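Unit 4: School Zone Traffic Safety and Community Partnerships
Course handout, revised 8/15/18
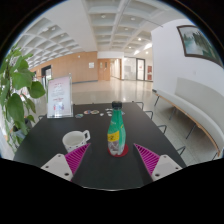
This unit considers how local agencies plan and carry out safety measures on streets near schools. Students should have completed the Unit 3 reading on speed and stopping distance before the session. The instructor for this unit is Eirlys Lloyd.

4.1 Responsibilities

In most towns, no single agency controls the street outside a school. The public works department maintains signs and pavement markings, the police enforce speed limits, and the school district decides where buses load. Parking rules may fall to a fourth office. Problems often arise at the points where these duties meet - a repainted crosswalk, for instance, has limited value if the bus stop is later moved to the far side of the road.

4.2 Case study: Livumstead and Bovham

Both towns reviewed their school streets in June. Livumstead observed 14 crossings during the morning arrival period and recorded vehicle speeds, turning movements and illegal stopping. Bovham relied on a mailed survey and received 130 replies from parents and residents.

The Livumstead review gave a clear record of driver behavior but said little about families who had stopped walking to school. The Bovham survey reached those families, although residents without children were slow to reply. Almost 10 weeks passed before the last forms were entered.

4.3 Terms

Arrival period: the time before the opening bell when most students reach the school.
Drop-off zone: a marked length of curb for brief stops only.
Sight line: the clear view between a driver and a person waiting to cross.

4.4 Assignment

Read the Astville street plan, section 7, and prepare a two-page memo on one school entrance shown in it. State which agency should act first and what information it would need. Refer to the Metwally reading where relevant. Memos are to be submitted in print at the start of the next session.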